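Trerlow colour names: read me first

Hello! This is the little dataset I've been putting together since February, mostly in the evenings, on what people call colours when you don't give them a list to pick from. It's a plain text table with 3569 rows, one row per answer, and it comes from 405 people who were kind enough to sit through my web form (thank you, all of you, especially the ones who did it on a phone).

Each row has a person number, a swatch number, whatever they typed, and the language they said they grew up speaking. I've left the spelling alone. If someone wrote "turqoise" then that's what you'll find, and there's a second column called tidy where Hanne Aaltonen and I have put the version we think they meant. We argued over a fair few of those! If you disagree with us, use the raw column and ignore ours.

The swatches are flat squares on a grey page, no shading and no texture. I did want to try objects as well, where the same paint can sit in the light or in shadow.
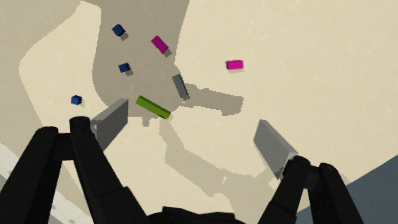 Dark blue cubes on a cream table, in and out of the shadow.

I haven't collected any names for the extras yet, so please don't go looking for them in the table.

Things that might trip you up. Row 1809 is blank on purpose; the person asked me to take their answer out and I didn't want to renumber everything after it. The Finnish answers were translated by Saimi Kiiskinen, who kept the originals in their own column, and she's marked the ones she wasn't happy with using a question mark. Screens differ wildly too, and I've no idea what anybody's brightness was set to, so I wouldn't use this to draw a careful line between navy and black. It's much better for looking at the words themselves. My favourite so far is "wet slate but friendly".

Version 2 fixes the accents that got mangled when I exported the first one (sorry, Tapio Seppälä, your lovely long answers are back). If you spot something else that's broken, open an issue and give me the row number. You can use the table for whatever you like, just mention Trerlow somewhere.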